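Boletín de abril de 2020

El parche de Trillonell ya está aquí (y me ha roto la clase favorita)

¡Hola otra vez! Os prometí en el boletín de marzo que iba a dejar de hablar de Trillonell una temporada, y mirad lo que me ha durado. Es que Posgate sacó la actualización de primavera y llevo desde entonces pegada al mando, así que toca repasarla, lo siento por los que venís a leer sobre juegos de puzles.

Lo gordo primero: el gancho de Lenz ya no atraviesa coberturas. Quien haya jugado contra una Lenz decente sabe lo desesperante que era estar agachado detrás de un muro y salir volando hacia ella como un saco. Ahora el gancho rebota, y si rebota dos veces se pierde y hay que esperar la recarga entera. A cambio le han dado algo más de vida y un salto más largo, que en los mapas con azoteas se nota muchísimo. Yo la llevaba como principal y os confieso que las primeras partidas fueron un desastre: fallaba todo, me caía de los tejados, acabé una ronda sin una sola baja. Pero le estoy cogiendo el punto. El truco (de momento) es olvidarse de pescar gente y usar el gancho para moverse.

También han tocado la escopeta pesada, que pasa de 4 cartuchos a 2 por carga. Me parece una barbaridad. Entiendo que en pasillos era un abuso, pero es que ahora fallas un tiro y ya estás recargando con el enemigo encima. He leído por el foro que con el cargador ampliado se compensa. No me convence, porque entonces te quedas sin mira y para eso me llevo la pistola.
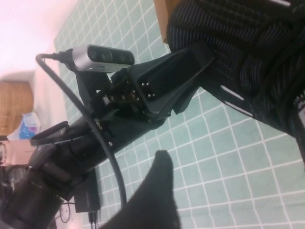
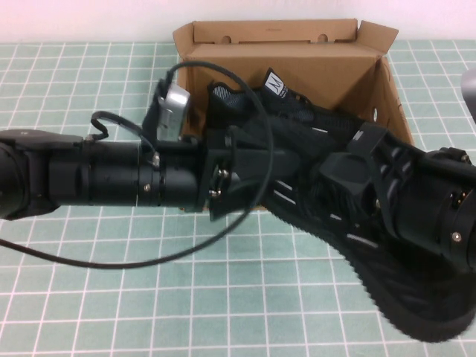
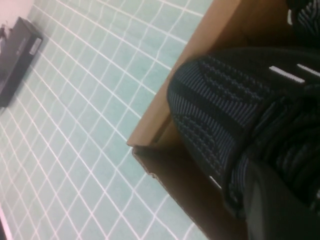
En cuanto a mapas, solo hay cambios en Wollex, el de los muelles. Han abierto una segunda entrada al almacén por el lado del canal y por fin se puede atacar sin comerse siempre la misma escalera. En defensa cuesta más, claro, porque hay que dejar a alguien mirando esa puerta y en partida rápida ya sabéis cómo va eso: todo el mundo se marcha al centro a por la baja. Si jugáis con amigos, ponedle ahí una trampa sónica y a correr.

Lo que menos me ha gustado es la tienda. El aspecto nuevo de Lenz cuesta 3.000 fichas, y con lo que dan por las misiones diarias se te va la primavera entera en juntarlas. Es precioso, eso sí —el abrigo largo se mueve de maravilla—, pero me niego a pagar por él. O eso digo hoy.

Ah, y han subido el nivel máximo del pase a 88. Los niveles nuevos dan sobre todo pegatinas y marcos de perfil, así que sin prisa. Si ya habíais terminado el anterior, la experiencia que os sobró se suma sola al entrar; a mí me tardó un rato en aparecer y tuve que reiniciar el juego.

Para el próximo envío quiero probar bien las partidas clasificatorias, que con este parche he jugado poquísimas. Si ya las habéis catado, contestad a este correo y contadme qué personajes estáis vetando, y sobre todo si os seguís encontrando a tanta Lenz como antes.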